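**Can the Laundry Wait?**

*Household and shop-floor chores remain the hardest test for working machines. A growing number of employers would like to know how much longer.*

The laundry room at Kandasamy, a residential care provider with 17 homes, runs from six in the morning until late in the evening. Sheets and towels go through a flatwork line that has changed little in a generation. Personal clothing is another matter. Each sweater, nightgown and pair of slacks is pulled from a bin, turned right side out, checked for a name label, and folded or hung by hand.

Divya Joseph, who directs operations for the provider, has been asked by her board to report on whether any part of that work could be given to a machine. Her first report was delivered in March and ran to three pages. "The short answer was no," she says. "The board then asked for the long answer, and that has taken a good deal more of my time."

The long answer begins with the nature of cloth. A machine that handles boxes or bottles can rely on the object keeping its shape between one moment and the next. A shirt offers no such assurance. It may lie in any of a vast number of positions, most of its surface is hidden from view, and every touch changes the arrangement. An industrial folding machine avoids the difficulty by requiring a person to present each item flat and in the correct direction. The person is therefore still present, and the most demanding part of the task is still theirs.

Engineers at Wostetti, an automation firm that has studied the question for several years, divide the work into stages: picking one item out of a pile, finding its edges, spreading it, folding it, and placing it. According to Murali Kamath, who leads the firm's work on soft goods, the last two stages are in reasonable order. The first three are where the hours go.

"Folding is what visitors ask to see," Kamath says. "Our staff would prefer to talk about waistbands. Once a machine has found the waistband of a pair of pants, and is sure that it has found it, the remainder is fairly ordinary engineering."

Two arms are now the usual arrangement for such work. One arm can lift a garment, but it cannot easily hold one corner still while searching for the next. A second arm allows the cloth to be stretched, and stretching removes many of the wrinkles that confuse a machine's view of it. The cost is in coordination. The arms must share a small space without colliding, and must pull hard enough to straighten a seam without tearing it. 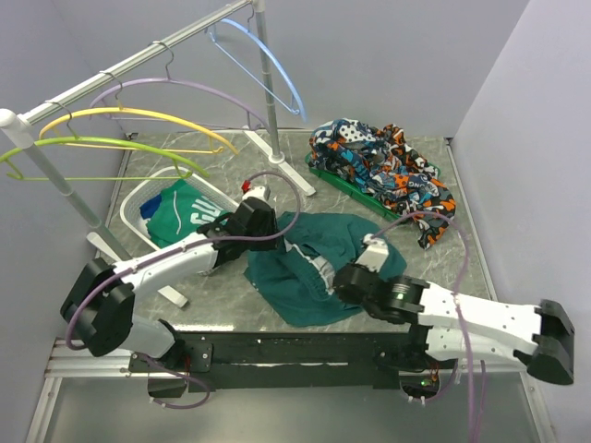
*Two robot arms work at a teal-green garment on a marble-patterned tabletop, with more clothing waiting in a laundry basket and on a green tray.*

Much of the recent progress has come from teaching by demonstration. An operator guides the arms through a task many times, and software learns from the recordings what to do when a garment lies in a position it has not met before. Aishwarya Thampi, who trains operators at Wostetti, considers 1000 demonstrations of a single task a modest start. She asks her trainees to vary the starting position, the fabric and the color, and to leave their mistakes in the record together with the correction that followed.

The method has its critics. Erhan Ersoy, an adviser on workplace equipment with the consulting firm Sekley, does not dispute that learned systems can cope with clothing they have handled before. His concern is what happens on an ordinary working day, when a fitted sheet is wrapped around a sock and a pen has been left in a pocket. He advises clients to ask suppliers for results from a full shift, including every occasion on which a person had to step in.

"A success rate tells a buyer very little unless the failures are described as well," Ersoy says. "A towel folded badly can be folded again. A blouse caught in a joint has to be paid for, and somebody has to stop work to free it."

Similar questions are being asked on the shop floor. Kustodel, which packs uniforms and work clothing for hotels, has kept its hanging and bagging lines staffed while it reviews proposals from outside suppliers. Its plant manager, Anil Venkataraman, says that speed is less of an obstacle than he had expected. A slow machine that runs through the night may still earn its place. What he cannot accept is a machine that needs an attendant beside it – the attendant, he points out, could be hanging the shirts.

Venkataraman has set two conditions for a trial. The machine must take mixed garments from a bin without prior sorting, and it must recognize when it is in difficulty and set the item aside. No proposal has yet met both.

At Kandasamy, Joseph has recommended that the provider replace its aging dryers this year and return to the subject of folding after the next budget. Her staff were consulted on the decision. Several said they would gladly give up the towels, but asked to keep the residents' own clothes, which they know by sight and can often return without reading the label.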